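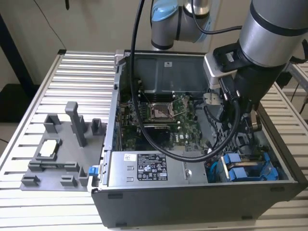
Open desktop tower with the CPU socket empty.

February was a slow month at Hadotbridge, so I finally put the loan spreadsheet in order. I have kept it for six seasons. It covers every player the club has sent out or brought in on a temporary deal, with minutes played, position, the level of the other club, and what happened when the loan ended. It does not cover wages, as the club does not publish them and the guesses on the message boards are worthless.

The reason for doing it now is Iraklis Tzanetos. His loan from Stavalcombe runs to the end of the season and the deal has an option to buy. Most supporters I talk to want it taken up. I did too, until I sorted the sheet by minutes.

Tzanetos has played 2399 minutes in the league, nearly all of them as the deeper of two central midfielders. The club's previous record for a loan midfielder in my sheet was Hermenegildo Cortés, who finished two seasons ago on 3000 exactly. I checked that number twice against the match reports, as it looked like a rounding error. It is correct. Cortés was then signed on a permanent deal and has since started fewer than half of the games he was fit for.

One case proves nothing. The pattern across the sheet is a little stronger. Players who came in on loan and were then bought played less in their first permanent season in most cases. Part of that is injury. Part of it is that the manager changed twice. The largest part, as far as I can tell, is selection: a club only buys a loan player after a very good spell, and very good spells tend to be followed by ordinary ones. Anyone who has looked at a striker's scoring record one year after a big transfer will know the effect.

There is also a squad question. Hadotbridge already has two players who do what Tzanetos does. Cortés is one. The other is the young lad who went out on loan in the fall and is getting regular games at a lower level. If the option is taken, all three are under contract next season for two places, and the formation only has two places if we keep playing the way we have since December. Before that it was one.

Some notes on method, for the readers who write in about it.

Minutes are league only. Cup games are on a separate tab and I do not add them in, as the level of opponent varies too much. Stoppage time is not counted. A full game is 90 minutes whatever the referee does. A player sent off in the 60th minute gets 60. A player who comes on in the 89th gets one.

Position is where the player lined up at kickoff, or where he went when he came on. I do not track shifts during a game. Zinash Gebreyes, who keeps a similar sheet for the women's side, records the position at half time as well. Her version is better and takes longer. I may copy it for next season.

The level of the other club is a plain number from one to five, set in August and not changed after that. This causes odd results when a club collapses halfway through the year. Bermúdez were a three on my scale in August and have won twice since October. They stay a three.

I found one real error while cleaning up. A winger from four seasons back had been entered twice under different spellings, which inflated the total for outgoing loans that year. The fixed version is on the downloads page. If you saved a copy before this month, replace it.

Back to the option. The fee has not been announced. The attendance for the last home game was 3923, a good crowd for the time of year, and a fair part of it sang his name when he went off. I understand that. He reads the game well, he wins the second ball, and he has not missed a match through injury. The case against is only that we would be paying for the season we have already had.

My preference would be to ask Stavalcombe for a second loan, with the option moved back a year. They have little reason to agree unless nobody else comes in for him. It costs nothing to ask. The window gives both clubs plenty of time, and his contract there has a long way to run.

Next post will be on set pieces, probably after the away game at the Dornomix ground. We have conceded from six corners this season and four of them went to the near post. I want to watch all six again before I write anything.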